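Minutes, data methods group, 2021-12-27

Present: Syahrul Kusuma (chair), Manaia Whitcombe, Afiq Nair. Apologies: Rohani Sinaga, who sent a long email instead.

1. Previous minutes. Approved after Afiq had the word "promising" removed.

2. Wibisono episodes. Manaia reported that 837 episodes of the shelf task have been collected with the hand-held grippers since July. She considers this plenty. Rohani's email considers it a start.
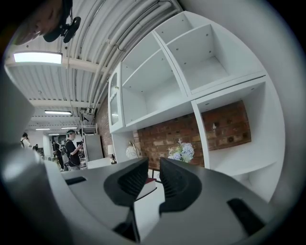
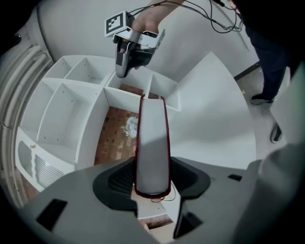
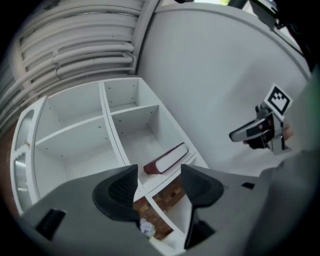 Shelf task, hand-held grippers

The open question is whether to split episodes by operator or by object. Syahrul prefers objects, as the policy trained on the operator split does beautifully until it is shown something new. Afiq pointed out that a book lying diagonally in a cubby, as in the third picture, is a different problem from a book flat on a table, and that our labels call both "book." Manaia said the labels were written in a hurry. Afiq said he had guessed. Agreed: add a field for how the object lies, and relabel the held-out set first.

3. Pose tracking. Avine loses the pose in 8 of the test episodes, mostly when two grippers work close together. Afiq proposes using the marker tags to recover it. Discussion of whether this is cheating lasted longer than the item before it.

4. Actions. Manaia: new label field. Afiq: rerun Avine with tags, then without. Syahrul: reply to Rohani, briefly if possible.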